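잃어버린 장갑 한 짝도 버리지 않는 사람을 만났어요

제 외투 주머니에서 단추가 하나 떨어진 게 발단이었어요. 똑같은 단추를 찾겠다고 온 동네 수예점을 돌다가, 어느 사장님이 “그런 건 오베티(Ovetti)에 가봐야지” 하시더라고요. 간판도 손바닥만 해서 두 번이나 지나쳤습니다. 문을 열자마자 외투는 까맣게 잊고 한 시간을 서랍만 들여다봤고, 나오는 길에 인터뷰를 부탁드렸어요. 이름은 안 싣는 조건으로요. 그래서 이 글에서는 그냥 사장님이라고 부를게요.

오베티는 오래된 단추와 옷 부속을 사고파는 가게예요. 사장님은 원래 남성복 공장에서 재단 일을 하셨대요. 단추는 그때 관심도 없었다고 합니다.

“재단하는 사람한테 단추는 남의 일이에요. 내 손 떠난 다음에 붙는 거니까. 그런데 공장이 문 닫을 때 창고를 치우는데, 단추 상자를 그냥 트럭에 붓더라고요. 그 소리가 얼마나 크던지. 그날 들고 올 수 있는 만큼 들고 왔어요.”

그날 들고 온 게 다섯 상자. 집에 놓을 데가 없어서 베란다에 뒀다가 식구들한테 한 소리 듣고, 결국 가게를 얻게 됐다고 해요. 처음 몇 달은 손님보다 길 물어보는 사람이 더 많았다며 웃으셨어요.

제일 궁금했던 걸 물었어요. 대체 누가 사러 오나요?

“옷 고치는 분들이 제일 많죠. 그다음이 인형 옷 만드는 분들. 인형 옷에는 아주 작은 게 필요한데 새로 나오는 건 두꺼워서 못 쓴대요. 그리고 가끔, 돌아가신 어머니 옷에서 하나 빠졌다고 들고 오는 분들이 있어요. 그런 날은 문을 늦게 닫아요.”

지금 가게에 정리된 종류만 4,000가지쯤 된다고 하셨어요. 정리 안 된 건 셀 생각도 없으시대요. 저는 당연히 색깔별로 나눠 두실 줄 알았거든요? 그런데 구멍부터 보신대요. 두 개짜리, 네 개짜리, 뒤에 고리가 달린 것. 그다음이 크기, 그다음이 두께. 색은 맨 마지막이에요.

“색은 사람마다 다르게 봐요. 어제 남색이라고 한 걸 오늘은 검정이라고 하고. 저도 형광등 밑에서랑 창가에서랑 말이 달라져요. 구멍은 안 그래요. 두 개면 두 개지.”

듣고 보니 우리 집 서랍이 왜 엉망인지 알겠더라고요. 저는 ‘예쁜 것’과 ‘나머지’로 나눠 놨거든요(네, 반성 중입니다).

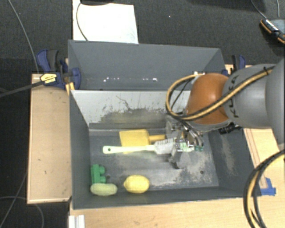
사장님이 알려준 집에서 정리하는 법

받아 적은 걸 제 말로 옮겨볼게요. 우선 한꺼번에 다 쏟지 말 것! 이건 정말 세 번쯤 강조하셨어요. 한 줌만 꺼내서 그것만 끝내고, 다시 한 줌. 많이 쏟으면 중간에 지쳐서 도로 쓸어 담게 된다고요. 저 같은 사람을 많이 보신 모양이에요.

그리고 옷을 사면 따라오는 여분 단추 봉투. 그건 뜯지 말고 봉투에다 무슨 옷인지 써두라고 하셨어요. “회색 바지”라고만 쓰면 나중에 소용없고, 언제 어디서 샀는지도 같이요. 저는 집에 와서 세어보니 이름 없는 봉투가 13개나 있었어요. 그중 주인을 찾아준 건 두 개뿐입니다.

금속 단추는 따로 두고, 천으로 싼 단추는 눌리지 않게 맨 위에. 오래된 플라스틱 중에는 시큼한 냄새가 나는 게 있는데, 그건 다른 것들하고 떼어놓으신대요. 사장님도 한 번은 서랍 하나를 통째로 버린 적이 있다고 하셨어요. 그 얘기를 하실 때 표정이 아직도 아까워하시는 표정이었어요.

252번 서랍

가게 서랍에는 전부 번호가 있는데, 252번만 손잡이에 빨간 실이 묶여 있어요. 팔지 않는 것들이래요. 열어보여 주셨는데 솔직히 저는 좀 실망했어요. 엄청 화려한 걸 기대했는데 평범한 갈색 단추에, 장갑 한 짝에, 부러진 지퍼 고리 같은 게 들어 있었거든요.

“장갑은 손님이 두고 간 거예요. 12월에 두고 갔는데 안 찾으러 오네. 한 짝만 있으면 그 사람도 못 쓰고 나도 못 쓰는데, 버리면 내가 버린 게 되잖아요. 그래서 그냥 둬요.”

갈색 단추는요, 하고 물었더니 한참 들여다보다가 첫 월급으로 산 코트에 달려 있던 거라고 하셨어요. 코트는 진작에 없어졌고 단추만 남았다고요. 지금 보면 참 못생긴 단추라면서 도로 집어넣으셨습니다.

요즘 단추는 어떠냐는 질문에는 의외로 너그러우셨어요. 요즘 것도 잘 만든대요. 다만 실이 문제라고, 새 옷을 사면 입기 전에 단추부터 한 번 더 꿰매라고 하시더라고요. 한 벌에 30분이면 된다는데, 제 솜씨로는 셔츠 한 벌에 저녁이 다 갔습니다. 특히 소매 쪽이요. 거긴 왜 그렇게 좁을까요.

마지막으로 가게를 얼마나 더 하실 거냐고 여쭤봤어요.

“다리 아플 때까지. 서랍 맨 아래 칸을 못 열게 되면 그때 생각해 보려고요. 그런데 요새는 손님들이 대신 쭈그려 앉아 주더라고. 그래서 좀 더 할 것 같아요.”

아, 제 외투 단추요! 똑같은 건 없었어요. 사장님이 거의 비슷한 걸 찾아주셨는데 나란히 놓으니 테두리가 살짝 달라서, 맨 아래 단추를 떼어 위로 올리고 새로 산 걸 맨 아래에 달았어요. 사장님이 알려준 방법이에요. 혹시 가실 분은 맞출 단추를 꼭 실물로 들고 가세요. 휴대폰 사진으로는 두께를 모른다고 돌려보내십니다.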